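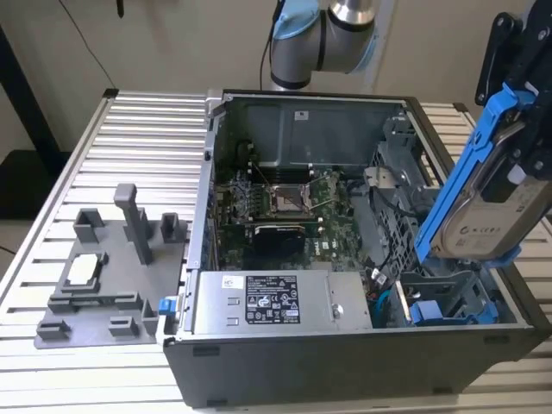
Open computer case on the work table, blue hard drive caddy held beside it.

Paid by the piece, paid by the hour: what changed for repair workers at Welletti

Speaker notes, Þórey Riis
20 August 2020
Reading time: 4 minutes

Print this page | E-mail this page

Slide 1. Opening

Good morning, and thank you for having me. I will speak slowly, and I ask you to stop me if a word is not clear. English is my third language and labour law is a difficult subject in all of them.

My talk is on piece rates. I want to show what happened when one employer, Welletti, stopped paying its bench workers for each finished unit and started paying them for each hour. I was the adviser to the workers' side. You should keep that in mind when you listen to me.

Slide 2. Who we are talking about

Welletti has 51 bench workers in its building in Wirnby. They take in used office equipment, test it, repair what can be repaired and send the rest for parts. Most of the workers are women. Many came to the town for this job, and for many it was their first job in the country.

(Pause here. Ask who in the room has worked on a piece rate. Wait for the hands.)

Slide 3. How the old rate worked

Under the old system, a worker had a rate for each type of unit. An easy unit paid little, a hard one paid more. On paper this is fair. The trouble was in the list itself. It was written when the equipment was simpler, and it was never brought up to date. A job that paid for a short repair could take the whole morning.

The law was followed in one sense. If the pieces did not add up to the minimum wage, the company had to top up the pay. But the top-up was worked out over the whole pay period. A very good week could hide a very bad one. Workers did not see this on the pay slip, because the slip showed only one total.

Slide 4. Time that was not paid

This is the slide where I usually get the most questions, so I will stay with it for a while.

Between the pieces there is other work. You wait for a part. You clean the bench. You carry boxes to the lift. You show a new colleague where the labels are kept. None of this was on the list, so none of it had a rate. We asked the workers to keep a small notebook for 12 working days in March and to write down every period of waiting or cleaning. When we added up all the notebooks, we had 797 hours without a piece attached to them.

The company did not agree with the number at first. Their planner went through the notebooks with us, page by page, and in the end they accepted it. I want to say this clearly, as I think they behaved correctly at that point.

Slide 5. The talks

There were 2 meetings that mattered. In the first, the company offered to write a new list with higher rates. Some workers wanted to accept. The fast ones earned well, and they were afraid that an hourly wage would bring them down to the level of everybody else. This was a real worry and I do not think we answered it well in the beginning.

In the second meeting we put forward an hourly wage with a skill supplement on top. A worker who is trained for the harder equipment gets the supplement for every hour, also when she is cleaning. The software firm Skitudik, which made the old piece counter, was asked to turn it into an ordinary time sheet. That took longer than the talks did.

(If time is short, leave out the part about the software.)

Slide 6. What happened to the pay

For most workers the monthly pay went up a little. For a small group it went down, and the company agreed to hold their old average for one year. I am often asked about output. It fell in the first weeks and then it came back, but I would be careful with this. The type of equipment changed in the same period, so I cannot tell you which part comes from the wage.

What people mention to me most is that they know on the first of the month what they will have on the last. One woman told me she had signed a lease for the first time without her brother's name on it.

Slide 7. What I would do differently

I would start the notebooks earlier. I would bring the fast workers into the group from the first day. I would also ask for the pay slip to be changed before anything else, so that paid hours and unpaid hours stand on separate lines. It costs the employer very little, and a labour inspector can read it.

Slide 8. Questions

My notes and the notebook form are on the table by the door. Please take one form only, I did not print enough. You can write to me at the Riis office and I will answer, although in the summer it is slow.

Related items
Reading a pay slip: a short guide for new workers
Waiting time and the minimum wage
Skill supplements in small workplaces
Notebook form for unpaid hours
Earlier talks by Þórey Riis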